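Textile care labels should state a wash temperature limit and a lint class. At present most cleaning cloths sold to small workshops and canteens carry only the first. I think the second matters more, and that the Prilstead purchasing guide is wrong to leave it out.

The guide ranks cloths by price per unit and by rated washes. Neither figure says how much fibre a cloth leaves on a worktop.

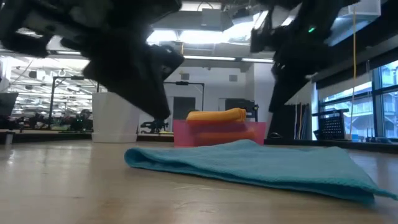
Does a higher wash rating mean a better cloth?

The rating covers only how long the edges and weave hold together, so a cloth can pass every wash and still shed from the first day.

Our canteen at Surneck bought 2,193 cloths over two years. They came from two suppliers, Irik and Szabó, and both products were rated for the same number of washes. The Irik cloths were cheaper. They also blocked the dryer filter after 6 loads, where the Szabó cloths ran to 29 before the filter needed clearing.

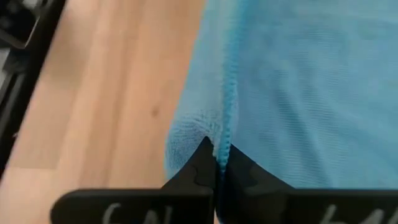

Filter clearing is labour, and it is charged to a different budget from the cloths. The buyer sees a saving and the laundry sees a cost. A lint class printed on the label would put both in front of the same person at the time of ordering.

Suppliers object that shedding depends on the machine, the load and the detergent. So does shrinkage, and shrinkage is tested under fixed conditions and published without much complaint.

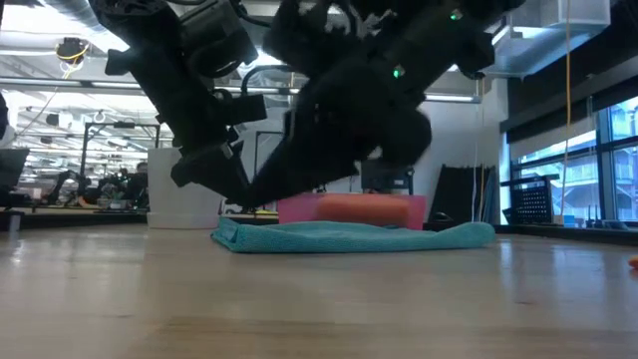

## What the label should carry

A single letter would do, based on fibre mass collected after a set number of cycles. The test method should be named beside it. Cloths with no result should be marked as untested, and the guide should list them separately from April.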